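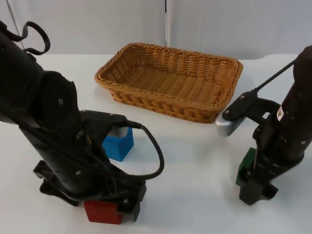
3.2 Preço de revenda e ciclo de troca dos aparelhos

A segunda questão do inquérito foi o tempo de troca do telemóvel. Na amostra de 2000 utilizadores de Brirudstead, 30% trocaram de aparelho antes de acabar o contrato com a operadora. Valor mais alto que o esperado no plano inicial. Os modelos Batex concentram boa parte destas trocas antecipadas, os Mikelmont aparecem mais no grupo que espera. Para a análise, cada inquirido ficou num de três grupos (troca antecipada, troca no fim do contrato, sem troca), e as cores dos grupos nos gráficos do anexo são as dos três blocos da Figura 1, azul, vermelho e verde, pela mesma ordem. O grupo verde é o mais pequeno e o mais difícil de ler, muitas respostas incompletas. Optámos por não imputar valores.

Figura 1. Blocos azul, vermelho e verde junto a um cesto de vime.

Imprimir | Enviar por e-mail

Quanto à revenda: a loja Khasawneh, principal retalhista de usados da zona, cedeu as tabelas de retoma de janeiro. Só preços afixados, não os pagos de facto. Limitação conhecida, ver secção 5. Um Batex com 22 meses de uso perde valor mais depressa que um Mikelmont da mesma idade, e a diferença aumenta quando o ecrã tem riscos. A bateria pesa menos do que Tagle defende no relatório anterior. Aqui convém cautela, as tabelas da loja não separam bateria original de bateria substituida.

Ramil Tagle propõe que o utilizador decide a troca pelo preço de retoma. Os nossos dados apoiam isso só em parte. No grupo da troca antecipada, a maioria disse não saber quanto valia o aparelho antigo no momento da compra. Soube depois, ao balcão. O motivo mais citado foi a falta de memória, a seguir a câmara. O preço de retoma vem em 7.º lugar, atrás até da cor do aparelho novo.

Entre os que esperam pelo fim do contrato o quadro muda. Estes consultam as tabelas, comparam, alguns vendem directamente a particulares. São também utilizadores mais velhos, o que complica a leitura: idade e hábito de consulta andam juntos na amostra e o modelo não os consegue separar bem. Testámos com e sem a variável idade, o sinal do coeficente mantém-se mas o efeito fica mais fraco.

Falta ver os contratos familiares, onde quem paga não é quem usa. Foram tratados como contratos individuais nesta versão. A secção 4 retoma este ponto com os dados das operadoras.

Imprimir | Enviar por e-mail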